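Ticket: court summons PDFs not attaching to story pages
Site: Zurnberg regional news, courts and politics desk
Status: open, waiting on Tekden

Saturday, April 26, 2025

09:10 — Reporter filed the piece on the Jedov council protest damage case. Summons attached as PDF, 14 pages. Published page shows the headline and text, no document link.

09:25 — Re-uploaded. Same. Cleared cache, same.

09:40 — Checked older stories. 46 court documents missing since the February update, all from the politics section. Crime section fine. Wierd.

10:05 — Smaller file (first 4 pages) attaches ok. Size limit? Settings say no limit.

10:30 — Called Tekden. They say the Yang plugin strips anything tagged "legal" until an editor approves it. No approve button on our side tho. 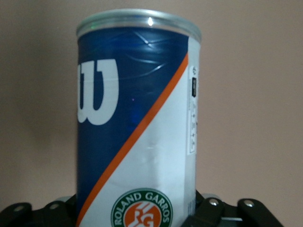 10:50 — Removed the tag, link came back on the Jedov story. Left the other ones alone for now, desk wants the tag kept for search.

11:15 — Tekden sending a patch, almost 6 hours they said. Dont re-tag anything before then.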